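Gönül Ekinci has a pot of tea going by the time I find the right door at Stoniswood, and she won't talk about computers until I've had a cup. She has been taking in old office machines since she left her job at Kocabaş, and she is happy to tell you (at some length, and I was happy to listen) why she thinks most of them deserve another go.

"People say to me, Gönül, it's ten years old, let it rest," she says. "And I say, well, so is my kettle, and you just drank from it!"

Last October an insurance office sent over 100 desktops in one delivery, and she and Thongchai Sangkhawat were still working through them well after the new year. A new machine of the sort the local school wanted was priced at $349, she remembers, and the school simply didn't have it. Hers went out for $70 apiece, cleaned up and tested.

She likes to lay a tower on its side and look before she touches anything. "You get to know where they keep things, the drives, the power supply, all those cables somebody folded away so nicely. The memory is the friendly part. The processor, that's where I stop chatting and Thongchai knows to leave me be."

Her one firm rule is about screws, which go into a saucer and stay there until they're wanted again.

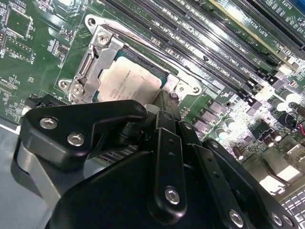
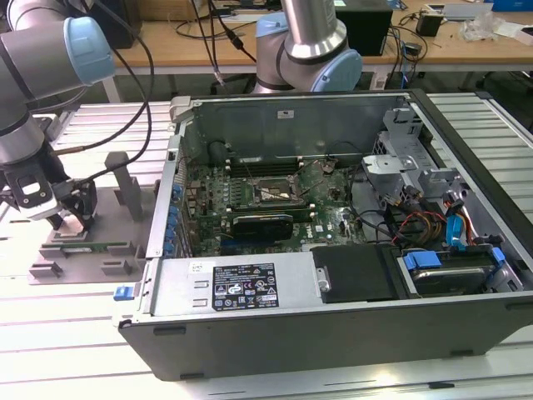

What should a beginner try first on an old desktop?

"Memory, always. Turn it off, pull the plug, touch the bare metal of the case, and find out which type your board takes before you spend a penny. Then line up the notch and press evenly until the latches close. My neighbor did hers at the kitchen table, and she was so pleased she rang me at ten at night."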